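4.2 What ends up in the middle of the table

Going in, I had a tidy little theory about worktables. I thought the stuff people use would sit close to the edge, where hands are, and the stuff people are done with would drift to the middle and back. That's how my own desk works, and I'm afraid I built half of the coding sheet on it. The theory lasted through the first four tables.

Across the 35 tables in the sample we logged 3,719 items, and the one thing I can say with real confidence is that packaging goes wherever there is room at the moment a box gets opened. If the middle is free, it goes in the middle. If the middle is taken, it goes on top of whatever took it. Aqeel Farooqui, who did the second round of coding with me, started calling these spots "nests" in his notes, and the word stuck, so I'll use it from here on. A nest is any heap where at least two kinds of packing material touch each other and something that isn't packing is resting in, on or under them.

Nests turned out to be much more mixed than the literature on office clutter led me to expect. Paper offices make paper piles, more or less. A table where electronics get unpacked and put together makes something closer to a junk drawer with the sides taken off. Figure 3 is a good case of a full nest, the kind we scored a five: black foam blocks tumbled together in the center, a big mound of crumpled orange-brown paper and white tissue beside them, and then things like a shoe sole and a blue plastic clip sharing the same wood tabletop with cables and small boxes. We argued over the sole for a good while. The coding sheet had "clothing and footwear" and it had "parts," and a sole by itself is a bit of both. I wanted parts, Aqeel wanted footwear, and in the end we added a category called "component of a wearable," which we then used only a handful of times in the entire study. 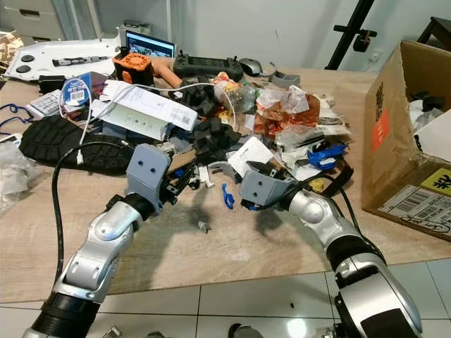 The other headache was foam. When a block of foam is whole, it's one item, easy. When it has been broken into chunks, is it one item or a dozen? Our rule in the pilot, back in February, was to count every piece bigger than a thumb, and that gave us a couple of tables where foam was most of the data. For the main round we switched to counting a touching heap of the same material as one item, and we re-coded the pilot tables to match. The total would have been a lot higher under the old rule, so please don't compare our number with studies that count by the piece! The same rule covers crumpled paper and tissue, with one catch: paper and tissue are logged as two items even when they're wadded up together, because people sort them differently when they finally clear the table.

Boxes and anything with a label got their own line. I was interested in whether a barcode or a QR code keeps a package on the table longer, and my hunch was yes (who hasn't kept a box around "in case I need to send it back"?). Of the first 3,000 items we logged, 500 were boxes, sleeves or cards with some kind of printed code on them, and when we asked table owners which things they meant to keep for now, the labeled ones came up over and over. Several people told us they were keeping a box and couldn't say what had come in it. I have a Drollitz box like that at home myself, so no judgment.

Cables were the item type I'd code differently if I started over. We logged where each cable's visible ends were and left it at that, so a cable that loops across half the table and one that's coiled neatly in a corner look the same in the spreadsheet. They don't feel the same at all when you're trying to pull a bag out from underneath. The Nimri tables were coded after the Clunden ones, and by then we'd added a yes/no column for "crosses another item," but it came too late to use for the full sample. I still think it's the best single predictor of whether someone clears a table in one go or gives up partway, and I'd love for somebody to test that properly.

Last thing on this part of the coding. We did not treat small bright bits (clips, caps, stray plastic pieces) as trash by default, even when they were sitting at the edge of a heap looking a lot like trash. In the Uvov interviews, small plastic parts were what people most often said they'd lost in a cleanup and later missed. So they went under "unclear" unless the owner told us otherwise, and "unclear" ended up being a pretty big category. Section 4.3 breaks it down by table type, and the full coding sheet, as it stood on July 6, 2018, is in Appendix B.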